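Handout 6: Looking After the Two-Arm Card Cell

Before we start, please have the Olent service sheet open next to you, the one that was revised in April. The older version still has the fingers going on in the wrong order, and I would hate for you to spend your lab hour undoing screws.

Last time we left off with the arms parked and the air shut. Today is the part I like best, which is the fingers! They do all the touching in this cell, so they take all the wear, and a cell that has been running sweetly for a month can start dropping cards in one afternoon when the tips go.

Start with a cloth and a little soapy water. Wipe each finger from the root out to the tip and let it dry on its own (no hair dryers, please). Then run your thumbnail along the ridge near the tip. Scuffs you can see but can't feel are fine, and you simply note them on the sheet. If your nail catches, the finger comes off and goes in the Provetti tray with a tag on it. We change all of them at 3000 cycles anyway, whatever they look like.

After that, power up and wait 60 seconds before you ask either arm to move. Go through the open and close test 2 times at slow speed, and listen. A dry slide makes a kind of chirp, and once you have heard it you will know it for life.

Now for the holding check. One arm holds a card beside the open wallet while the other stands over the table with its fingers apart, and you look for tilt, for slip, and for any place where the card leans on the edge of the wallet.

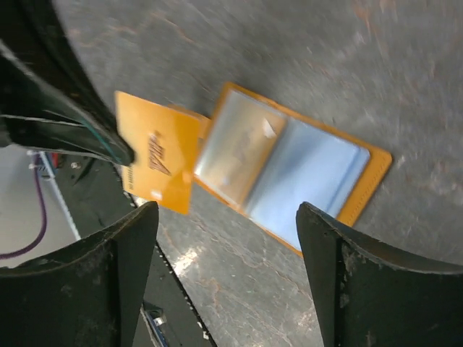
Grewal: I'd do the holding check before the cloth as well as after. With clean fingers you only find out how the cell behaves on its best day, and our trouble always came at the end of a shift.

I think that is a fair point, and if you have the time, do it both ways and write down both results. Keep them in separate columns, though, or the next group will have no idea what they are reading.

A word about cards. Glossy ones slide more than matte ones, and glossy sleeves throw back a lot of light, so a bright spot on the wrist camera picture can look like an edge when it is nothing of the sort. Move the lamp a little and look again before you touch any settings. I have watched whole groups retune a perfectly good Arolov controller over a reflection, bless them.

Cables next. Follow each one by hand from the connector back to the clamp with the power off. You want a soft curve and no pulling when the arm is at full reach. Retie anything that hangs where an elbow could snag it.

For your write-up: the finger notes, both holding checks if you did them, and whatever you heard in the slow test. Half a page is plenty. Spare fingers are in the second drawer, left and right in separate bags, and please put the bags back the way you found them.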